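# Switching math programs mid-year, do I make her start over?

Posted July 11, 2024 in Homeschool > Curriculum

My daughter is 9 and we've used Cloltovex math for two years. She got through the first half of the level 4 book by December and then we stalled. The lessons got long, she was in tears over long division, and I mostly let it slide and had her do fact practice through the spring.

I bought Baluyot level 4 secondhand. The order is different. It puts fractions before long division, and the first 50 pages look like things she already knows. The seller didn't have the placement test, only the student book and the answer key.

Do I start on page 1 or jump in where Cloltovex left off? Our state wants a portfolio, so I need to show some kind of progress. I can do math four days a week, 30 minutes or so.

**2 answers**

---

**Jayson Evangelista**

Start at the beginning but don't do every problem. We made the same switch with our oldest. Each Baluyot chapter ends with a review page. Give her the review page first, with no teaching. If she misses one or two, go over those and move on to the next chapter. If she misses more than that, do the chapter the normal way.

We got through the first 6 chapters in under three weeks like that. Chapter 7 is where we slowed down. It teaches equivalent fractions with strips, and Cloltovex doesn't use strips at all, so don't skip it even if she does fine on the review.

For the long division, leave it alone until the book gets there. It's chapter 13 in the edition we had. Yours may be numbered differently. Graph paper helped my son keep the columns straight.

For the portfolio I kept the review pages with the date on top and one sample from each chapter we worked all the way through. Our evaluator was fine with it. Check your own state's rules, some want a reading log and attendance too.

*Edit: the placement test used to be a free download from the publisher. I looked and couldn't find it now. Odel has a general grade 4 one that's close enough, but it runs long, so split it over two days.*

---

**Guest**

just start where she left off, kids pick it up. We did 200 lessons of one program and never finished a single book and mine are fine 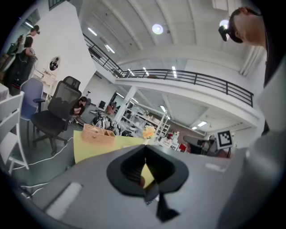 Fionnuala Nic Giolla: Picking up where she left off didn't work for us with Baluyot, the division chapter uses the area model from chapter 4 and my daughter had never seen it. We had to go back. I'd do the review pages.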